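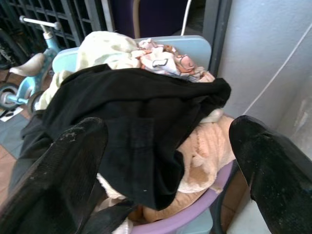
Research > Household Studies > Working Papers > Section 4

Contents Previous Next Notes References

Last updated: March

4. What people do with clothes that are neither clean nor dirty

I went into this part of the study thinking I'd be writing about washing. I had a neat little chart planned (loads per week, hot or cold, who does the folding) and then the first Polville diaries came back and half the pages were about something else. People kept writing about the sweater they'd worn for two hours. It isn't dirty, so it doesn't go in with the wash, but it feels wrong to put it back in the drawer with the fresh things. So where does it go?

I ended up calling these "between clothes," and they took over the whole project. Of the 63 households that kept a diary for us, 17 had a fixed spot for them that everyone at home could name without thinking. A hook, the back of a door, one particular chair. The rest moved them around, and their diaries are full of small arguments about it!

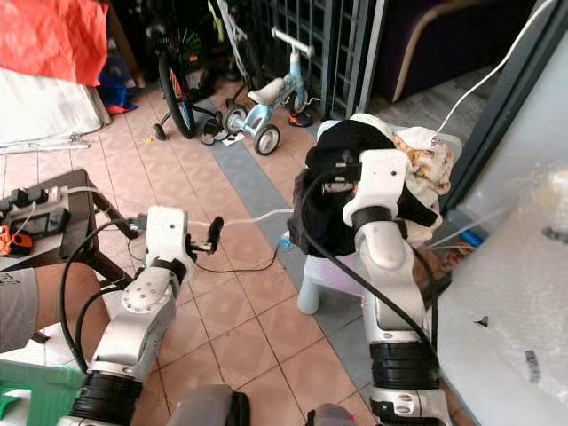
The arguments mostly run along the same lines. One person sees a garment resting on a piece of furniture and reads it as put away for now, and another person reads the very same garment as left out. I love this, because both of them are following a rule, and each is pretty strict about it. In Harnham, where the homes in our sample were smaller, the rules got stricter still, and several diaries mention a time of day (usually before supper) when everything had to be off the seats.

Figure 1 sits at the end of this subsection, and the sorting labels I use from here on are the ones our diary keepers came up with themselves. I did try the labels from the Yao scale first, but it only has clean, worn and soiled, and people kept writing in the margins. We dropped it after 2 weeks and let them use their own words, which made the coding slower and a lot more fun to read.

One more thing before I move on to storage. The Gudmont homes wrote much less about between clothes than the others did, and I don't think they're tidier. Their diary had a smaller comment box (my fault, I changed the layout to save paper), and 15 of those diaries have nothing in the box at all. I've kept them in the totals but left them out of the quotes.

Figure 1. Household goods, one item in bubble wrap. 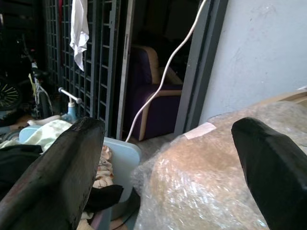
4.1 Storage and the trouble with lids

Baskets with lids did badly. Once a lid is closed, people treat whatever is inside as dirty, even if they put it there clean that same morning.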